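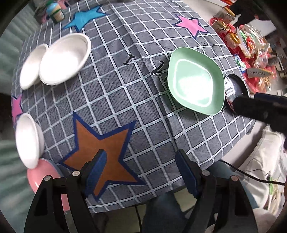 Bajpai folding table, 2 metres: my opinion after three winters and one big birthday

I bought the Bajpai folding table in February, three years ago, when we moved to a flat where the living room is also the dining room. Most days we are two persons and we eat at the small table in the kitchen. But my husband has a large family and they like to come all together, so I needed something that can disappear again in the evening.

The price was 284 euros with delivery. I compared it with the Stokemen model, which was cheaper, but in the shop the Stokemen moved from side to side when I leaned on it with one hand. The Bajpai did not move. The seller, Mr Smits, even sat on the corner to show me, although I do not think the instructions permit this.

Opening it is easy when you know the order. First you pull the legs at the left end until you hear a click, then the right end, and only then you turn it over. In the beginning I did the turning first and I pinched my finger two times. The booklet explains it with very small drawings and no words, and it took me a whole evening to understand drawing number 4.

It weighs 19 kilos. I can carry it alone from the bedroom, where it stands behind the door, but on the stairs I would not try. My neighbour Annick borrowed it for her daughter's party and we carried it together down to the garden. On grass it stands well enough, if you put a flat piece of wood under each leg.

Folded, it is 9 centimetres thick. Please measure behind your door before you order. I did not, and now our bedroom door opens only until the middle.

The surface is white and smooth and it marks quickly. A hot pot left a yellow ring in the first month, and no product removed it. Since then I always use a cloth. A normal cloth for six persons is too short for this length, so look for one of at least 240 centimetres. It also slides a little, and the clips which come with the table are too weak for thick fabric. I bought metal ones from Kiketti and they hold.

For seating, the shop says ten. I would say eight adults, or ten if some of them are children. The persons at the ends must put their knees beside the crossbar, and my brother-in-law, who is tall, complains about it each time.

After the second winter one of the leg locks became stiff. I wrote to the company and Seema Bansal from the service answered me the next day. She sent a new lock without asking for money, only for the receipt and a photo of the old part. Changing it needed one screwdriver and about 55 minutes, most of it looking for a screw under the sofa.

I give four stars from five. I take one away for the surface, because at this price it should support a warm dish. If you already own good table mats, you can count it as four and a half.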